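Re: soft goods – finger choice for the hand-held grippers

At 9:14 someone on the list wrote:
> We have the Pellel fingers and the Furukawa ones on the bench and can't
> tell them apart on blocks, cups or bottles. Has anyone tried either on
> clothing? Also, does the second lens earn its weight? We are tempted to
> leave it off and save ourselves the calibration.

Blocks, cups and bottles will forgive nearly anything. Clothing holds a grudge.

We ran both sets at Pestcombe in March, 34 folds per set, same few garments each time. The Pellels are the yellow ones with the oval cutout near the tip. They close on a single layer of thin cloth without picking up whatever is underneath, which I had stopped believing was possible. The Furukawas took the mat along with the shirt 8 times. If your robot is meant to fold mats, buy those.

Most of the work was done in a bedroom, with woven mats to fold on and a fair amount of cable to step over. I recommend getting off the bench early. My bench is gray, flat and evenly lit, and so is nothing anyone has ever worn.

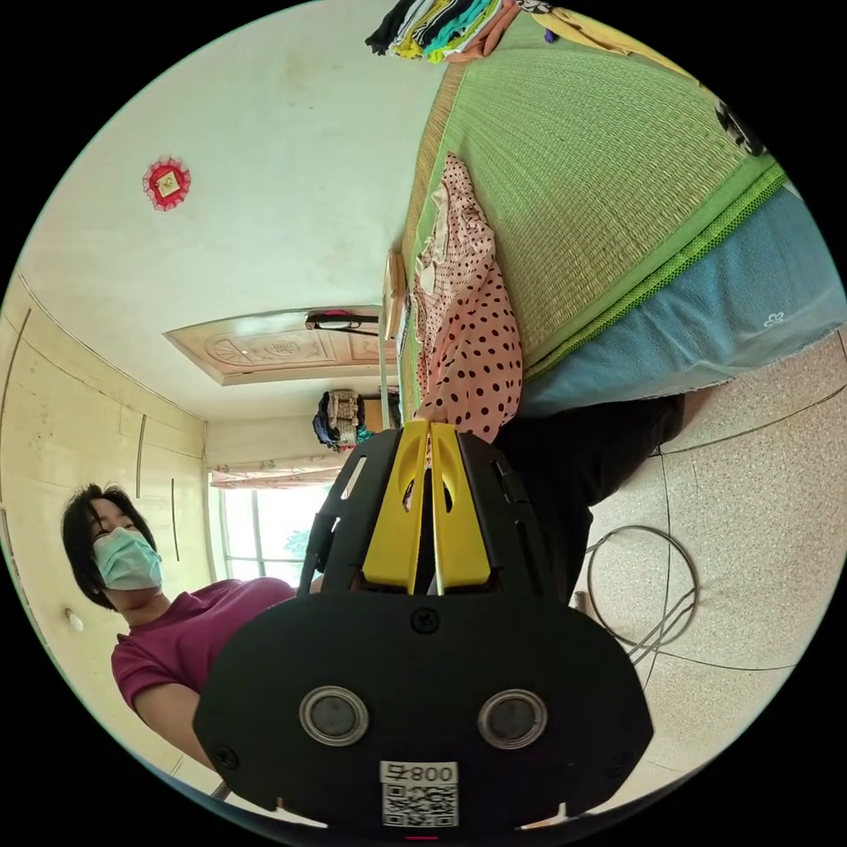 Yellow fingers on the hand-held unit, polka-dot garment on the mat behind.

On the second lens: keep it. I argued the other way on this list last year and would be grateful if the archive lost that message. With one lens, the fingers hide the spot you care about just as you close on it. With two, you usually get a usable view past one side. Calibration costs us six minutes per unit, most of it spent finding the board.

Collars are still the hard part. A wide one slides over the cloth under it and you end up dragging the whole front. What works best for us is one tool on the corner of the collar and the other pressing just below it, then moving the pair together. Our Flarkimow controller logs both tools on one clock, so the two tracks line up without me shifting them by hand. The older controller drifted by four frames over a long take, always in whichever direction I hadn't checked. 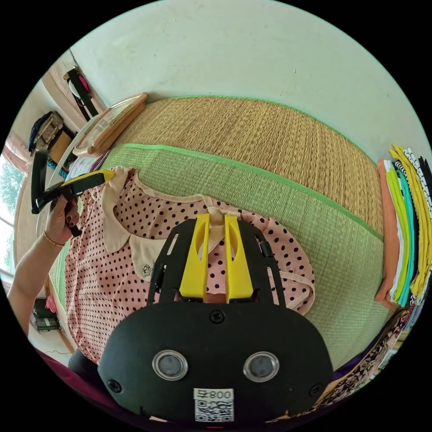

Two tools on the pink blouse, one at the collar corner, one just below the collar.

Things I'd still like to know:

- whether the Pellel tips hold up past a few months. Ours have a slight shine now and I am choosing not to think about it
- whether anyone has a grip setting for knits that doesn't leave a dent
- what people do about buttons, other than avoid them

I can put the fold logs up if there's interest. The column names are a disgrace, so ask before you open them.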